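Search this site
Enter keywords
Go

Print this page | E-mail this entry

Diary, 9/27/21

Results night. I am writing this at the kitchen table because I won't sleep for a while anyway.

We had to be at the theater in Stidville by two. The show doesn't go out until eight, but the results have to be kept from us, and the way they do that is to get everybody in the building early and take our phones. A woman with a clipboard put mine in a plastic bag with my name on it. I got it back at ten thirty with 40 messages on it, most of them from my mother asking if I could have my phone yet.

For anyone who came to this diary late, the show is Lodarton, the regional singing contest, and I got through the tryouts in the spring. Tonight was the first night the public vote counted. Until now it has all been the judges. People at home could vote by text or through the website for two hours after the last show, and whoever got the most votes went straight through. The judges filled the places that were left from the people standing on the other side of the stage.

I sang last time, so there was nothing left for me to do about the vote. I did still have to sing tonight if my name was called, though, and that is the odd part of the format. You rehearse a song that you may never get to do. I picked a slow country song that my aunt used to sing at weddings, in a lower key than the record. The band leader wanted it faster. We tried it faster in the afternoon and I ran out of breath in the second verse, so we went back to my speed. He was fine about it.

The sound check ran long. They had trouble with a monitor on the left side and we all sat in the seats and waited. The theater is smaller than it looks on TV. The carpet is coming up in one of the aisles and there is tape over it. I ate half a turkey sandwich and saved the other half, then couldn't find it.

Trinh Tăng sat next to me for most of the afternoon. We have been roommates at the hotel since the group round and I would say we are friends now. Trinh has a much bigger voice than I do and picks hard songs. The one for tonight had a key change near the end that was either going to be the best thing on the show or a real problem. In rehearsal it was good two times and flat once. We didn't talk about the vote. We talked about where to get our shoes fixed, since the heel on one of mine has been loose since August, and about Trinh's drive down here, which took five hours with the construction.

Makeup was at five. The makeup room has one long mirror and not enough chairs, so people stand around the wall and wait. They gave me more eye makeup than I like. I took a little off in the restroom and the girl noticed and put it back.

Then we waited backstage. The green room is really a hallway with two couches. There is a TV on the wall, but it was switched off until the show started, so I read my book, or held it. One of the younger singers kept humming the same four notes. A crew man came and told us where to stand and which way to walk off if we were called and which way if we weren't. The two ways are different so that we don't run into each other on camera.

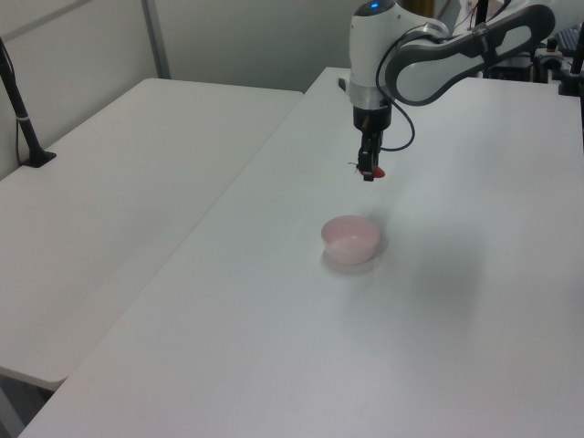 How it went

They did it in small groups. The host, who goes by Junero, calls you out in a line, and says a few things about your time on the show, and then he stops talking for what feels like a very long time. I timed it on the recording when I got home. The longest one was 11 seconds. On stage I would have said a minute.

I was in the second group. My legs were steady but my hands weren't, so I held them behind my back. He read one name and it wasn't mine. He read another name and it was mine. I don't remember walking to the microphone. The recording shows that I did it in a normal way and that I said thank you to the host, which I'm glad about.

The song went all right. The first line was quiet and a little under the note. After that I settled down. I came in early after the break, and the piano player covered it so well that I don't think it can be heard unless you know the song. The last verse was the best I have sung it. There was good applause, though the audience is asked to applaud, so I try not to read too much into it.

The judges were kind in the way they are when there isn't much time. Cassim said I should trust the quiet parts more and stop pushing at the end of lines. It is the same note I got in the group round. I wrote it on my hand afterward so I would have to look at it. The other two said nice things about the choice of song and one of them said the dress was a good color.

Trinh was in the last group and was not called.

I hadn't planned for that. I had thought about going home myself, and had even packed most of my bag this morning to be ready, but I hadn't thought about it being the other way around. Trinh went off to the right side of the stage with the people waiting on the judges. They each get to sing then, to make their case. Trinh sang the hard one and hit the key change dead on. It was better than anything in rehearsal. All of us on the couches were shouting at the TV, and a stage manager had to come and tell us we could be heard.

The judges took the commercial break to decide. When they came back they named their picks one at a time, and Trinh was the last one named. I yelled again and got told off again.

So we are both through. It is a strange thing to be happy about when there were people standing right there who were finished. Two of them I had known since the first tryout. One shook everybody's hand and went straight out to her parents' car. The other stayed and ate pizza with us and said he was relieved, and I think he meant at least part of it.

After

There was a short press line in the lobby, four people, one of them from the high school paper. She asked the best questions. She wanted to know what we do all day when we aren't singing, and I had to say that mostly we sit. A man from the radio asked who I thought would win and I said I didn't know. I don't.

They don't tell us the vote counts. Someone on the crew said the spread was close this time, but people on the crew say a lot of things. I did hear that the phone lines had trouble for the first few minutes and that there were complaints. I hope that gets fixed before the next vote.

I paid 30 dollars for a cab home because the shuttle had already left. The driver hadn't seen the show. He asked what I did and I said I worked at a dental office, which is true, and I am due there in the morning at eight.

What's next

The next live show is in October and the theme is songs from the year you were born. I have a list started. There are two I like and one I could sing well, and they aren't the same songs. I need to send three choices in by the end of the week so that they can clear the rights.

Things to do before then:

– Get the shoe fixed.
– Ask at work about two more afternoons off.
– Breathing exercises every morning, even the boring ones.
– Call my aunt and tell her about the song. She doesn't have the channel.
– Send back the borrowed garment bag.

There is also the matter of the hotel. They are moving us to single rooms now that there are fewer of us. I'll miss having somebody to run lines of a song with at midnight, but I will sleep better. Trinh talks at night – mostly numbers, for some reason.

I have watched my part of the recording twice. I won't watch it again. The early entrance bothers me more each time and there is nothing to be done about it. My mother has already watched it more than I have and says she can't hear anything wrong.

The refrigerator has eggs and mustard in it. I am going to make an egg and go to bed.

Print this page | E-mail this entry

Comments (4)

marlene_k wrote:
Voted for you from both our phones! My husband never votes for anything on TV and he did it too. The quiet song was lovely.

dcb wrote:
I could not get through on the text line until almost the end. Got a busy message over and over. The website worked okay. If they are going to have a public vote they need to be able to take the calls.

Patsy in Stidville wrote:
I was in the balcony last night. You really can't hear the early entrance, I promise. The sound up there was mostly drums anyway. Try the shoe place behind the post office, they did my boots while I waited.

old tenor wrote:
Cassim is right about the ends of lines. Let them go and the breath will look after itself. Good luck in October, and please post your song list.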